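Flenham Shared Kitchen: Opening Inspection Checklist
Inspected by Ruth Haslam, 7th September. Comments are mine unless initialed. 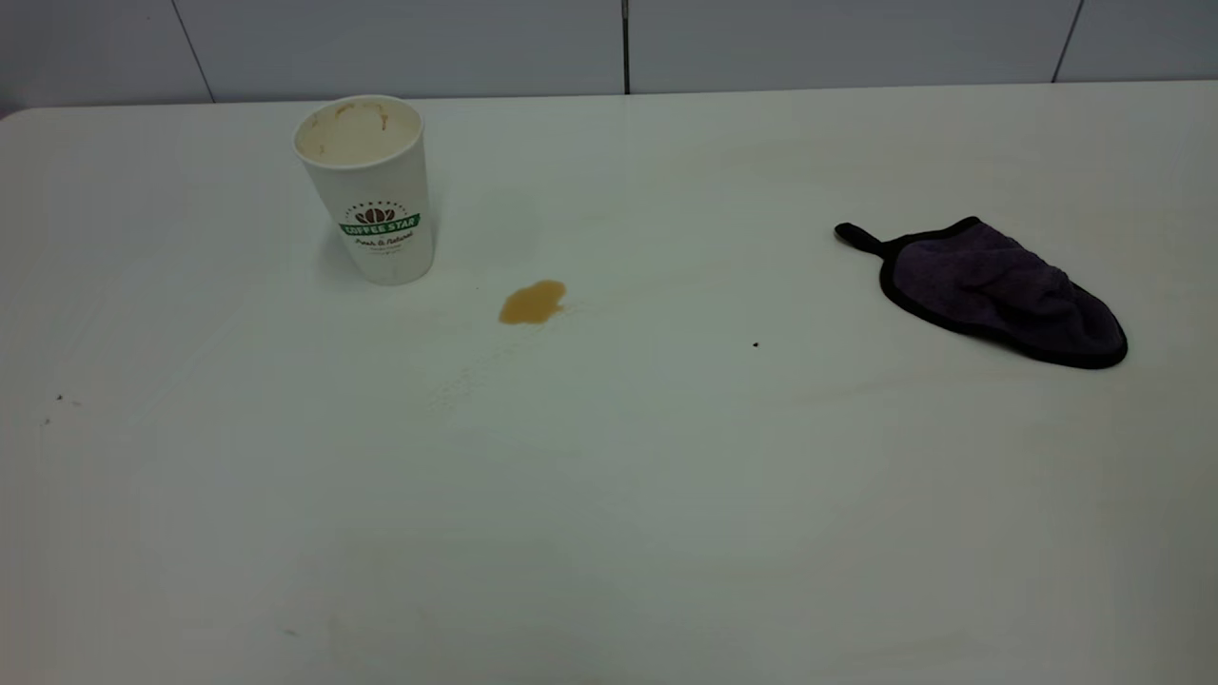

1. Work surfaces and walls
Wipeable, no chips: PASS
Comment: Wall seams to be checked again in February. The installer says the sealant lasts the life of the building. I've heard that before.

2. Hand wash sink
Hot water, soap, paper towels: PASS
Comment: Soap dispenser is a Vendon. Took 13 pushes to get any soap out. Will people keep pushing? I doubt it.

3. Fridge and freezer
Temperature log filled in daily: FAIL
Comment: Every reading for two weeks is the same number in the same pen. Either this is a remarkable fridge or the log was written in one sitting. Jamie Nuttall to explain.

4. Fire extinguishers
Tagged, on hook, path clear: 1 of 2
Comment: The one by the back door is behind the flour delivery. "Only for today," I'm told. There is dust on the top sack.

5. Gas shutoff
Labeled, reachable: PASS
Comment: Label is new. Asked two people on shift where the valve was and one knew.

6. Pest control
Contractor report on site: NOT SEEN
Comment: Gultonell invoice for $385 is in the binder. An invoice isn't a report.
C.F.: Report requested by email.

7. First aid kit
Stocked, in date: PASS
Comment: No burn gel. Not required, but it's a kitchen.

Reinspect items 3, 4 and 6 before the Acuña booking.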